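Progress report to the Brodemis fund, Sep 4, 2024

We're well into the Hetwood election archive now, and it's going brilliantly. All 42 boxes of newspapers have come over from Tromholm, and 2,112 front pages are catalogued by paper, date and result. The Kassab run is complete apart from 2 issues, which we're still chasing.

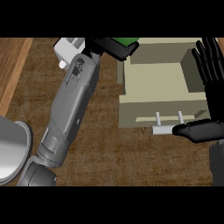
Front pages from the recount weeks are the best thing we've handled so far - one paper changed its headline three times in a day! We've set aside 800 for the public display in November. The backing for the cases is still to be chosen, and I'd love a worn brown with darker streaks and tan patches, like the tabletop in the picture, as newsprint would stand out well on it. Captions are half written. Spending is on budget.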